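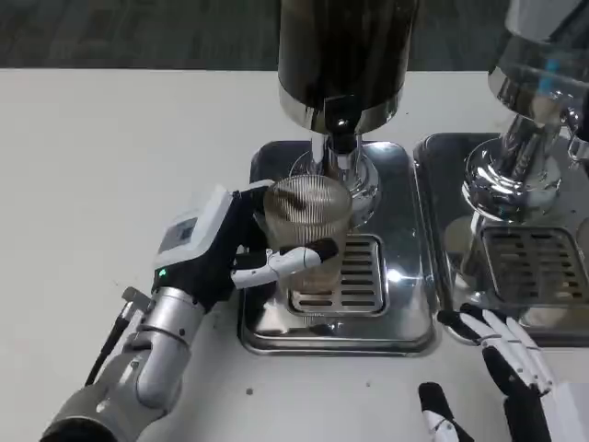 3.2 Setting up the drinks table

I went back and forth on which self-serve table to use for this part of the study, and in the end I picked the one at Ekdale, mostly for its layout. Our other site, Tindley, has its dispensers spread along a wall, and people there drift off to whichever one has no line. At Ekdale you stand in one spot and both drinks are right in front of you — which made my life a lot easier when I was coding choices.

I logged 448 pours over nine mornings in June. For each one I wrote down which dispenser the person used, how full the cup was, and whether anything ended up in the tray. I left out pours where somebody topped up a cup they had already been drinking from. (I kept those in my notes, and they may turn into something later!)

The trays deserve a word, because I hadn't thought much about them until I started reading the older Boros report on cafeteria spills. That report treats the tray as a passive catch basin. I'm not so sure. People seem to treat the grate as a target, and they line the cup up with it before they even look at the spout. Figure 3 gives the arrangement: two chrome dispensers side by side, the left one with a dark upper body and the right one with a clear canister, each on its own stainless steel tray with a slotted grate. The trays sit so close that they nearly touch, so a sloppy pour on one side can easily be blamed on the other. I did that myself on the first three mornings and had to recode them.

Figure 3. The two dispensers and their drip trays on the white tabletop, with a clear ribbed cup at right.

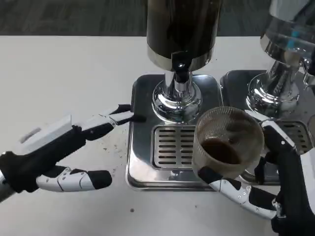

3.3 Cups and fill levels

All the fill levels were judged by eye against the Teneck scale, in quarters. It's crude, but I found it quick to use when people were pouring one after another.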